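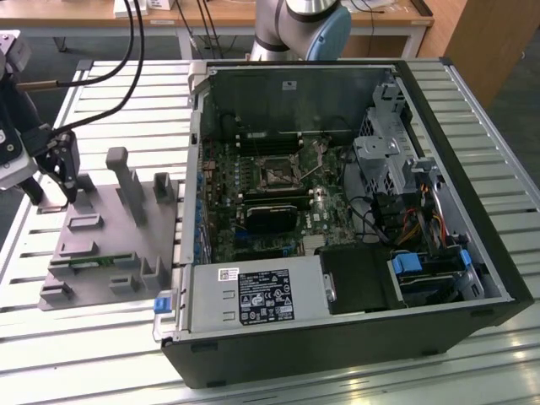 Your well pump is trying to tell you something

Posted 03/05/2020 by Ita Lenihan
14 shares | 6 comments

If you stand in your basement while somebody upstairs runs the kitchen faucet, you should hear a click, then the pump running for a good minute or more, then another click and quiet. That's a happy system. What I keep hearing in houses all over Derkport this spring is click, click, click, click, like somebody playing with a light switch. We call it short cycling, and it's the number one thing people call me to describe without knowing it has a name (my favorite so far was "the cricket in the wall").

Nine times out of ten it's the pressure tank. That's the blue or gray tank near where the water line comes into the house. There's a rubber bladder inside with air on one side and water on the other, and the air is what pushes water to your shower between pump runs. When the air leaks off, or the bladder splits, the tank can't hold much of a reserve, so the pump has to kick on for every little glass of water. Starting up is the hardest thing a pump motor does all day. Let it start up 200 times between breakfast and bedtime and you'll be meeting me sooner than you'd like!

You can check this yourself with a tire gauge. Shut off the power to the pump at the breaker, open a faucet and let it run until the water stops completely. Leave the faucet open. Now find the little air valve on the tank, usually on top under a plastic cap, and put the gauge on it. You want to see two pounds less than the pressure your pump switches on at. So if your switch is set to come on at 50, the tank should read 48. Most of the switches I see have the numbers printed inside the cover, but please make sure the breaker is off before you go poking around in there. The contacts are live and they're right out in the open.

If the reading is low, add air with a bicycle pump or a small compressor, a little at a time, and check it again the next week. If water comes out of the air valve when you press it, stop right there. The bladder is gone and no amount of pumping will bring it back.

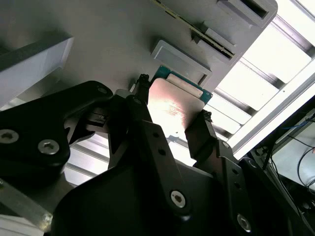 A new tank isn't cheap, I know. We put one in out on Plistov Road last month and the whole job came to $700, with the tank, fittings, a new gauge and hauling the old one away. The couple there had been living with the clicking for two years. Their pump had already started tripping the breaker on hot days, so we talked about that too – a replacement pump on a deep well is a much bigger bill, and I'd much rather sell you the tank.

A few of you have asked whether a bigger tank is worth it. If you have a full house, or you water a garden off the well, I'd say yes. More storage means longer runs and longer rests. If it's just two of you, the standard size does fine. I have the standard size at home myself, and my husband takes the longest showers in the county.

One more thing while you're down there. Look at the pressure gauge with all the water off and wait ten minutes. If the needle drops and nothing is running, you have a leak somewhere, and it could be a toilet flapper or it could be the check valve down the well. Try the toilets first. Put a few drops of food coloring in the tank and see if it shows up in the bowl.

Fankhauser is offering our well checkup again through the end of September. We test the tank, the switch and the amp draw on the pump, and we'll leave you with a written sheet of the readings. Same crew as always, and yes, Dudness the shop dog still rides along if you ask for him when you book.

14 shares | Share this | Print

You are receiving the Fankhauser Well & Pump newsletter along with 1,167 of your neighbors. Unsubscribe or update your preferences at any time.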